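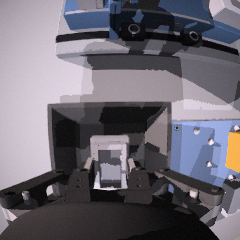
Robot cell budgeting is the process of estimating and scheduling the cost of an automated workstation before equipment is ordered. It is normally carried out by the plant that will own the cell, often with an outside integrator, and covers the arm, the end-of-arm tooling, part presentation, guarding, software, installation and upkeep. In small-part assembly the arm is frequently less than half of the total.

Scope

A budget begins with a written task statement. It lists the parts to be handled, the way they arrive, the place they must end up and the cycle time required. Changes made after this stage are the most common source of overruns, as a different part often means different fingers, trays and programs.

Simulation

Many buyers now pay for a simulated cell before committing to hardware. The model is used to check reach, clearance at the gripper and the position of bins and fixtures. Simulation is usually billed by the hour. At Fladen, a maker of small valve units, the planning engineer Awuor Lema booked 117 hours of it for a single-arm cell, and the work led to a shorter pedestal and a narrower guard.

Simulated contact between fingers and parts is less dependable than simulated reach. Buyers therefore tend to hold back part of the tooling budget until samples have been tried on a real gripper.

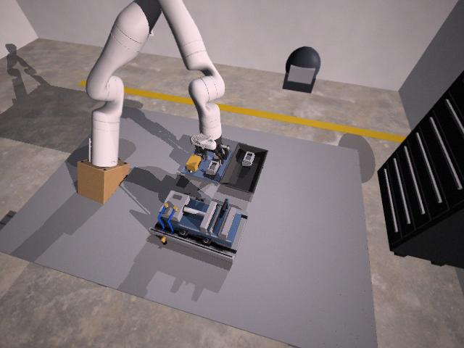
Floor space is charged to the project in some plants and ignored in others. Where it is charged, the figure includes the pedestal, the work area, tool storage and the walkway around the cell. A fixed pedestal costs less than a rail or a mobile base but limits later changes to the layout.

Tooling and part presentation

Grippers are quoted as a body and a set of fingers. Fingers wear and are treated as consumables, with spare sets ordered at the start. Trays and bins can be bought from stock, while fixtures for larger assemblies are usually made to order. The Wouters method, named for the consultancy that published it, sets aside 30 percent of the arm price for presentation alone. Elango Pillai has criticized the method for treating loose parts and trayed parts alike.

Schedule

Lead times are entered next to prices. In the Ziltano project the arm was delivered well ahead of its fixtures, which took 12 weeks, and the warranty had started to run before the cell was in use. Later contracts from the same buyer tied the warranty to site acceptance.

Running costs

Annual costs include service, spare fingers, software licenses and operator training. Training is often left out of first drafts. Cells that change products regularly also need a yearly allowance for reprogramming.

See also

Acceptance testing
End-of-arm tooling
Total cost of ownership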